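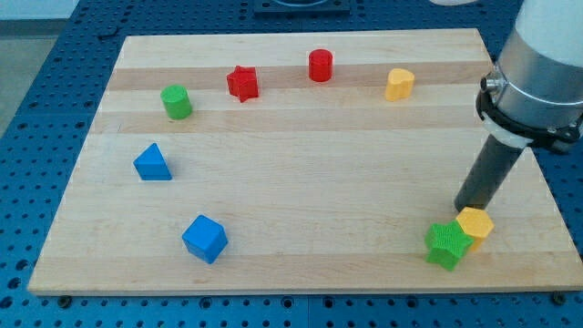 La tabla de arce, con unas piezas de plástico encima

Tabla de cortar de arce: ¿aceite de cocina o aceite mineral?

Cristóbal Yáñez
Jueves, 22:14

Tengo una tabla de tiras de arce encoladas que compré hace seis años. La lavo a mano y nunca la he tratado con nada. Desde mayo la noto áspera, sobre todo por la parte donde corto la cebolla, y en una punta se ha abierto un poco la junta entre dos tiras, lo justo para meter la uña. Mi madre siempre le daba a las suyas aceite de girasol, pero en la ferretería me quisieron vender un bote de aceite mineral de la marca Flurura y no sé si es lo mismo más caro. También me ofrecieron una cera Jodard.
¿Qué le doy? ¿Y la junta tiene arreglo o la tiro? Mide 26 cm de ancho y es gruesa, me da pena.

Responder · Seguir este tema

sepp_3922
El de girasol no. No se seca nunca del todo y con el tiempo se pone rancio, la tabla acaba pegajosa y con olor. Con el de oliva pasa lo mismo. El mineral no se enrancia. Compra el que ponga apto para contacto con alimentos, la marca da igual.
Cómo lo hago yo:
Lavar con agua templada y poco jabón y dejarla secar de canto hasta el día siguiente.
Lijar con grano 120 y después 180, siempre en el sentido de la veta. Pasar un trapo húmedo, dejar secar otra vez y repasar con el 180, que la fibra se levanta.
Dar aceite abundante por las dos caras y los cantos. En las testas más, que chupan mucho. Si solo tratas la cara de arriba se te puede alabear.
Esperar 90 minutos y quitar lo que sobre con un trapo limpio. Repetir al día siguiente.
La cera es opcional, va después del aceite y hace que el agua resbale mejor.
La junta tienes que arreglarla ANTES del aceite, porque luego la cola no agarra. Mete cola blanca D3 con una jeringuilla o con un papel fino, aprieta con dos sargentos sin pasarte y déjala un día entero. Mira en el envase que la cola sirva para contacto con alimentos una vez curada. Si la grieta llega de lado a lado yo no me complicaría y compraría otra.

Dadville
yo le echo sal gorda y medio limón y queda perfecta, nunca he usado aceites de esos

Cristóbal Yáñez
Gracias a los dos. La grieta no llega ni a la mitad, así que voy a probar con la cola. ¿La jeringuilla de farmacia vale o se atasca?

sepp_3922
Vale, con aguja gorda. Rebaja la cola con unas gotas de agua y lávala enseguida. Lo del limón está bien para el olor a ajo, pero no nutre la madera ni quita lo áspero.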